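Ticket 822 - Old area name still showing on listings and map after rename
Status: open, waiting on map supplier
Site: Cornton property portal
Opened: 2025-11-26

Reported: neighbourhood formerly Norka is now Getonley, signs changed, council notice out. Our site still says Norka on the area page, in search, and on the breadcrumb for every rental. Agents ringing. Tenants ringing too, one thinks she's been sent the wrong lease.

Test listing used for all checks below, two-bedroom unit, Kazmi Street end:
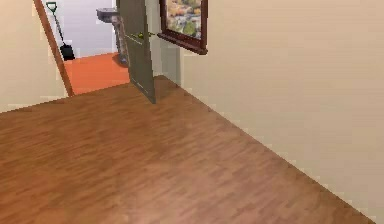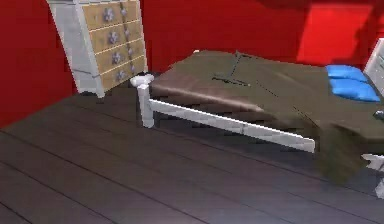

Wood floors in both.

09:10 - Changed the label in the area table. Area page heading OK. Breadcrumb still old. Cleared cache, no change.

09:25 - Breadcrumb reads from a copy of the name saved on each listing when it was created. Why, no idea. So roughly 3,000 listings with Norka baked in.

09:50 - Ran the update on 15 listings first. 11 fine. Other four came back "area not found". Those have a trailing space after the name, typed in by hand from the old agent form. Trimmed, reran, all good.

10:30 - Full update running. Slow. Don't restart the search index till its done please, somebody did that last time and we lost the neighbourhood filter until after lunch.

11:40 - Update finished. Index rebuilt. Searching Getonley now brings up the listings. Searching Norka brings up nothing at all, which is worse than before for most people. Nobody's going to type the new name for months.

11:55 - Added Norka as an alias. Both work. Page shows "Getonley (formerly Norka)" under the heading. Agents wanted the brackets gone, left them in for now.

12:20 - Saved alerts. Anyone with an alert on the old name would of stopped getting emails. Moved them across by area ID instead of name. Sent one to myself, arrived, right name in the subject line.

13:15 - Map tile still has the old label. Not ours, comes from the supplier. Logged a request with them, no reply yet.

13:40 - New one from an agent: the strip on the far side of Kazmi Street never had a name, we lumped it in with Norka. Is it Getonley now or not? Notice only gives a boundary on a tiny scanned plan. Can't read it. Asked council for a clearer copy. Leaving those listings as Getonley until we here back.

Still to do:
- map label (supplier)
- Kazmi Street boundary
- old area page address needs a redirect, currently a 404
- printed brochure PDF, marketing to fix
- strip trailing spaces on the agent form so this doesn't happen again

Don't close yet.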